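The back nine at my time of life

I took up golf at an age when most people are selling their clubs. My knees had given up on running, my doctor wanted me walking more, and a neighbour had a spare half set in her garage (nothing matched, and the putter had been wrapped in parcel tape). I thought I'd give it one summer. That was a while ago now, and I'm writing this with mud up both shins.

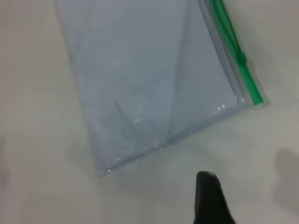
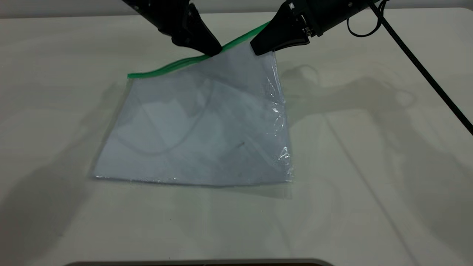 A clear zip-top bag with a green seal, seen in both pictures. I keep my scorecard and spare glove in one much like it.

My home course is Miston, which you won't have heard of unless you've got lost on the way to Indden. It's a parkland course, fairly flat until you reach the 14th, and then it tips you down a hill towards a stream and makes you climb back up with your bag on your shoulder. The clubhouse does a very decent bacon roll. The practice green slopes so badly that the members putt beautifully there and terribly everywhere else.

I had my first lesson in March, in a sideways wind. I'd pictured myself getting the hang of it fairly quickly, having played a lot of tennis in my younger days, and of course the tennis was the whole problem! I kept trying to brush up the back of the ball. It went right, then further right, then into the car park. The teaching pro watched all this very kindly and asked me to hit with my feet together for the rest of the hour, and I've been doing that as a warm-up ever since.

What surprised me was how much help there is for older beginners once you go looking. Miston runs a morning group for anybody over sixty, and you can turn up with three clubs and no handicap and be made perfectly welcome. We play nine holes off the forward tees. I was a bit sniffy about the forward tees at first (pride, mostly), and then I played the full course off the back ones with my nephew and needed two woods and a wedge to reach every par four. Never again. From the front I can get home in two if I catch one, and catching one is the reason I get up in the morning.

People ask about kit, so I'll tell you what I've ended up with. I swapped the borrowed clubs for a second-hand set of Gillex irons with softer shafts, and I'd recommend the softer shafts to anybody whose swing has slowed down. The ball gets up in the air without all that heaving. I've got rid of my long irons entirely. I carry a driver I'm frightened of, a 4 hybrid I'd marry, and a putter with a grip as fat as a rolling pin, which my thumbs are very grateful for on cold days. I have a Desmet push trolley too. I held out against one for ages and I was an idiot.

The other thing I'd spend money on is shoes. I wore old trainers for my whole first winter and slid down the bank on the 14th on my bottom, in front of the ladies' captain, holding a sandwich.

Then there's the body side of it. I do ten minutes of stretching in the kitchen before I leave: hips, shoulders, and a thing with a broom handle behind my back that makes the dog bark. I can turn a good deal further than I could when I started. My back does grumble if I play two days running, so I leave a day between rounds and do a bit of putting on the landing carpet instead. If you've got a bad hip or anything like that, do talk to a physio before you start swinging at things. Mine suggested I let my left heel come off the ground on the way back, the way golfers used to years ago, and it has given me ten extra yards and a much happier knee.

As for getting better, I am, though not in a straight line. My handicap came down nicely in the first couple of years and then stuck fast at 18 for what felt like for ever. I tried a new grip. I tried a new stance. I watched far too many videos late at night and went out the next day with my head so full that I missed the ball completely on the first tee. In the end I gave up on the long game for a whole winter and did nothing but chip. Half a bucket of balls, one club, one towel laid on the grass to aim at. By spring I was getting up and down from places I used to make a six from, and the number started shifting again.

This autumn I went in for my first proper away match, over at Indden. It's hillier than ours and the greens are like lightning. I was drawn against a woman a good deal older than me who hit the ball no distance at all and never once left the fairway. She had me 4 and 3. She chatted about her roses the entire way round and holed putts from everywhere, and then she bought me a coffee and told me I was rushing my downswing. She was right about that too.

I've asked her for a return match at Miston once the course dries out, and I've been putting on the landing every night since.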